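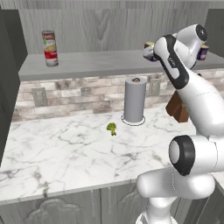

Urnstead kitchen cell: setup and upkeep notes

Read this before you load anything. Urnstead is one simulated cell: one white arm, one kitchen corner, one shelf. It was built on top of the Morin scene pack and is driven through Mindgate. The Morin notes call the scene "ready to use". We didn't find it so, and most of this file is a record of what had to be put right.

What you get

The scene file, the arm settings, the reset script and the logs from 4,000 runs. All of it is rendered. No real arm was used at any stage, and nothing in the logs should be quoted as evidence of how a real one would behave in a real kitchen.

Setting up the cell

1. Load the scene with physics paused. If you load it running, the loose objects drop a hair on to the marble and some of them creep.
2. Place the arm base from the settings file. Do not drag it by eye. A base that looks right can still leave the elbow too close to the front edge of the counter.
3. Run the reset script, then run it again. The first pass sometimes leaves the wrist at its old angle. We have a guess as to why and no proof.
4. Check the reach to the shelf with the gripper open. Stop if the wrist folds back on itself before it gets there.
5. Only now turn on logging.

Mindgate reports "calibrated" at step 2. Ignore it. The message means the settings file was read, and it will appear just as happily if the numbers in the file are nonsense.
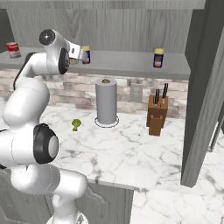 Page last changed: May

The shelf check

Bring the flat fingers in beside the yellow-lidded jar and hold. Look at the gap from more than one camera, as a single view can hide an overlap. The red-and-white can further left is a useful marker for how far the arm has swung, but it is a loose object, so don't measure from it. Measure from the shelf edge.

Hold the pose for 40 seconds. If the wrist sags, the joint gains have gone back to their defaults. This happened to us after every update of Mindgate, whatever the release notes said.

Regular upkeep

Every 32 runs, reload the scene from disk. Small errors in object position pile up across resets, and the reset script does not clear them all. The paper towel holder is the worst for this. Its thin base ring gives the contact solver trouble, and we have yet to see a fix that lasts.

Keep a copy of the settings file outside the project folder. Handadier, the viewer, will overwrite it on exit if you have so much as turned a joint to get a better look.

Known faults

- 5 runs have joint logs but no gripper log. They are left in and flagged.
- The green vegetable on the counter has a collision shape larger than its mesh. Fingers stop short of it.
- The success flag is set by jar height alone. A jar knocked upwards for one step counts as a lift. Please don't publish a success rate from this flag.

Use

Fine for testing setup scripts and for practice in reading joint logs. We would not train a grasping model on it and trust the result.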